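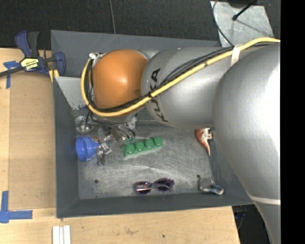

Saltovberg is a software package for planning and carrying out robot picks from a bin of mixed objects. It takes a depth image of the bin, proposes places where a gripper might close, checks each one against a model of the arm and the bin walls, and sends the best remaining motion to the arm controller. The package was written for bins holding a small number of unrelated things, such as a blue funnel, a green toy brick with studs and a pair of sunglasses lying near the front wall, where no stored model of each object can be assumed. Work on it began at Turstead under Cuiping Kang, who wrote the first version of the planner.

Design

The software is split into a perception part, called Zhong, and a planning part, called Congate. The two run as separate processes and exchange messages, so either can be restarted while the other keeps its state.

Zhong removes the floor and walls of the bin from the depth image and groups what is left into regions. Shiny and see-through surfaces often leave holes in the depth data. Earlier releases dropped any region with holes in it. Present releases fill small gaps from the colour image and mark the result as uncertain, which lowers its score later on.

Congate samples grasp poses over each region and discards those that would bring the hand into a wall. Sloping walls are stored as flat planes with a safety margin, set by default to 5 millimetres. The remaining poses are ranked by score, and a joint path is worked out for each in turn until one passes the collision check. Hoses and cables on the arm are treated as a thick sleeve around the links. This is a crude model and rules out some safe paths, mainly ones with a large wrist turn.

Recovery

After each lift the planner compares the gripper opening with the value expected for a held object. If the fingers have closed fully, the pick is logged as a miss and the region is scanned again. After 2 misses on the same region it is moved to the end of the list.

Testing

The project keeps a set of 78 recorded bins, which is replayed whenever the planner is changed. Replay covers perception and path planning only. Contact between the fingers and the object is not simulated, and changes to the gripping force have to be tried on the arm.

Limitations

Flat objects lying against a wall remain difficult, as do thin frames and anything partly under another object. Calibration between the camera and the arm must be repeated if the bin is moved. The April release added a check that warns when the rim of the bin is out of place, but it does not correct the error.

Last edited Sunday, June 28, 2026. Contact the editors | Copyright and reuse | Back to top

This site uses cookies to remember your reading settings. Accept | Manage cookies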